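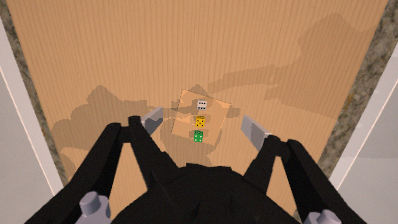

Wood worktop with a speckled gray border.

Storing rice flour and lentils

Dry the jar fully before filling. Leave 2 cm of space under the lid. Rice flour keeps 8 months in a sealed jar; lentils keep 13. Write the month of filling on the base.

Lentils bought by the sack should be frozen for a few days before they go into jars, which kills weevil eggs.

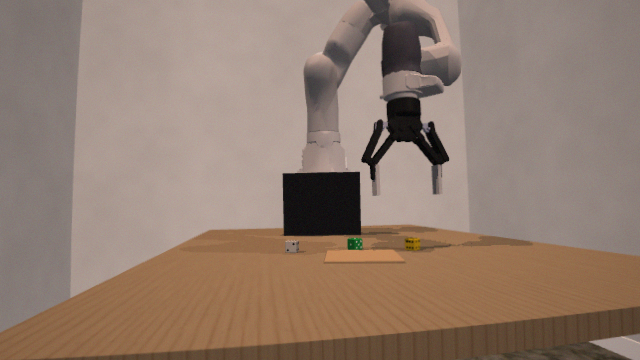 Do not top up a part-used jar. Finish the old stock, wash the jar, then refill. The Zillum 1,000 ml jar has a removable gasket; wash it separately and let it air dry.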